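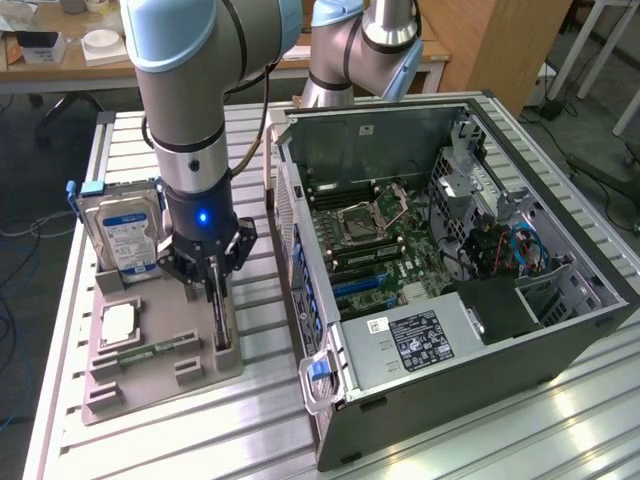 ## 4. Installing the Processor, Memory and Drive

This section applies to tower computers assembled at the Lakness and Letport sites. It assumes that Section 3 has been completed and that the side of the case has been removed. Allow 52 minutes for a first assembly.

### 4.1 Preparing the work area

1. Shut down the computer, switch off the power supply and disconnect all cables.
2. Lay the tower on its side with the open side facing up and the motherboard at the bottom.
3. Place the parts tray to the left of the tower. Put each part in its own holder before starting.
4. Put on the wrist strap and connect it to the grounding point.

**Caution:** Do not set memory sticks or the processor directly on the metal worktable. Parts that are not being installed stay in the tray.

### 4.2 Processor

1. Release the socket lever and raise the metal retention frame until it stays open without support.
2. Inspect the socket under good light. If any contact is bent, stop and complete Form 23.
3. Lift the processor from its holder by the edges, with the metal lid facing up.
4. Match the corner mark on the processor to the mark on the socket and lower it straight down. Do not press.
5. Close the retention frame and lock the lever. Some resistance is normal at this point.

**Note:** The memory slots lie close to the socket on both sides. Fit the processor first - an installed memory stick limits access to the frame.

### 4.3 Memory

1. Open the end latches of the slots to be used.
2. Hold the stick upright by its two ends and align the notch with the key in the slot.
3. Press down evenly until the latches close.
4. Confirm that both ends sit at the same height.

Use matched sticks only. The pairing list for Matić boards is found in Appendix B.

### 4.4 Hard disk drive

1. Check that the drive is seated fully in its caddy and that the label can be read.
2. Slide the caddy into the drive bay until the side tabs engage.
3. Connect the data cable, followed by the power cable.

**Caution:** A drive that has been dropped, from any height, must not be installed. Return it to stores with a red tag.

### 4.5 Recording the work

Enter the serial numbers of all installed parts in Clomimon before the side panel is refitted. Records are kept for 100 months. Questions on this section should be addressed to Sorin Janevski, Technical Documentation, extension 2000.

Section last revised May 6, 2020.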